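Teaching a yard robot by remote - quick tips

Been driving the Gendodora around by handset since February so it can learn the route to the workshop. Jotting these down before I forget.

Charge both packs first. Handset too. A run that dies halfway is no use, delete it.

Pick one line and stick to it. Same start mark, same speed, same stop. I chalked mine, rain took it, now I use paint.

Thumbs light on the stick. Jerky driving gets copied, every twitch. Slow down well before a kerb or post, dont swerve at the last second.

Do some runs in dull wet weather as well. Shiny ground looks different to it than dry. Wipe the lens with a soft cloth - no paper towel, it scratches.

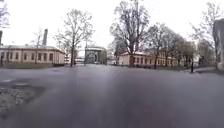
Wet asphalt, arched gatehouse straight ahead. Keep clear of the gravelly patch on the left and the black bollard by the right kerb.

How many runs? I got decent results at 200. The 30 I started with were hopeless. Somebody on the Zanano forum did 600 and said the last lot hardly helped.

Mess up on purpose now and then - drift a bit wide, then steer back gently. Teaches it to recover. Save only the steering-back part.

Label runs the same day. Date, weather, good or bad. I left nearly 3,000 clips in one folder and lost a weekend to teh sorting.

Rinse the wheels after grit, dry them, park it indoors.

Updated 2nd June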